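Search this site
Search for:
Go

I've been wearing the Fado running vest since April, and a few of you asked in the comments whether it's worth the money, so let me finally get this out of my drafts folder!

A bit of background first. I'm a middle-of-the-pack runner (okay, back of the middle) who used to carry one of those handheld bottles with the strap. I loved it until I signed up for the Trinthorpe trail race, 31 kilometers with only 2 aid stations, and realized my right arm was going to fall off long before the finish. So I went vest shopping.

I tried on three in the store. The Stiris was gorgeous, but the chest straps sat in exactly the wrong place for me (ladies, you know what I mean). The Marín fit well and cost more than my shoes. The Fado was on the rack by the door, it was marked down, and when I jumped up and down in front of the mirror it barely moved. Sold.

What I like most is the front pockets. There are two for the soft flasks, plus a stretchy zip one on the left that takes my phone even in its chunky case. I can get a gel out of the little side pocket without slowing down, and with the handheld I was always stopping and fumbling with my waistband. The back has one big compartment, and on race day I had a rain jacket, a spare pair of socks, a sandwich and my car key in there with room to spare. The key clips onto a tiny hook, and I still checked it every mile anyway.

After a long run I unload everything on the table, rinse the flasks, and hang the vest over the shower rod. It dries overnight.

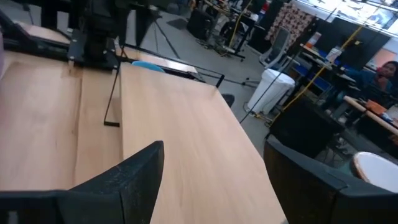
Pale wood grain and a few faint knots.

Now the grumbles. The flasks that come with it have a plasticky taste that took me seven washes to get rid of, and I tried baking soda, lemon juice, and leaving them in the freezer. The bite valves are stiff too. If you already own soft flasks you like, use those and save yourself the trouble.

The other thing is chafing. On anything under two hours I had no problem at all, but on my longest training run the bottom edge rubbed a stripe across my lower ribs that I noticed the second I got in the shower (ouch!). Loosening the lower strap a notch and wearing a longer shirt fixed it for the race. I'd still put some balm there if you're short in the torso like me.

And the whistle fell off in the first week. I have no idea where it is.

As for the race itself, I finished! Slower than I wanted, with mud up to my knees, but I drank on schedule for once and didn't get the headache I always get in the last few miles. I honestly forgot I had the vest on until somebody at the finish asked me what brand it was.

I'd give it 6 out of 7 stars if my star rating thing went that high. Sizing runs small, so go up one if you're between sizes. I'm eyeing something longer for next year, and if I get in I'll report back on how the vest does with a headlamp and a whole lot more snacks stuffed in it.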